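Gripper Trial Checklist — Handheld Units, September round
Walked by: Maricica Ghiță
Comparing: Flemis jaw and Venach jaw, both on the Aguiar handle

Task for this round is the big monitor on its stand, two hands, one gripper each side.

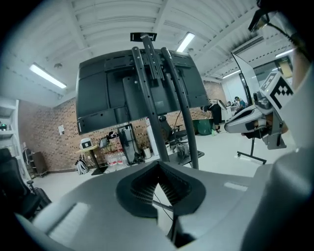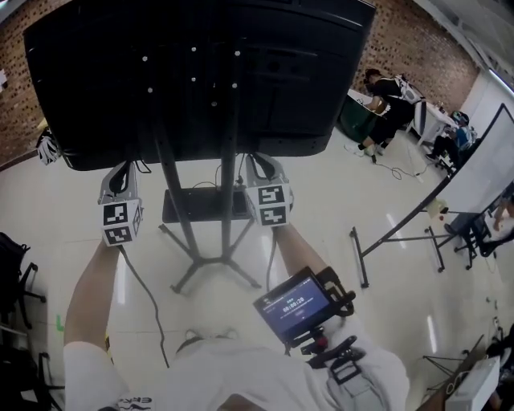
1. Jaw lining seated, no lifted ribs. OK on both. The Venach lining grabs so well on smooth plastic — I love it.

2. Marker cubes tight, faces clean. OK. Wiped with a dry cloth.

3. Cables clear of the jaws and of your feet. FIX. Route down the outside of the forearm and tape at the elbow. Still my least favorite item.

4. Trigger springs back fully. OK, 100 pulls per handle. Flemis a touch stiffer after that, still very nice.

5. Forearm strap snug. OK. Two fingers should slide under it.

6. Timer starts with recording. OK on 4 of 4 starts with the Jovo controller. Great little box!

7. Stand steady before gripping the screen. OK. Push it by hand first, low down.

8. Battery over 18 percent before each run. Swap early.

Open: repeat item 3 after taping, then try the Flemis with the softer pads. Can't wait for that one.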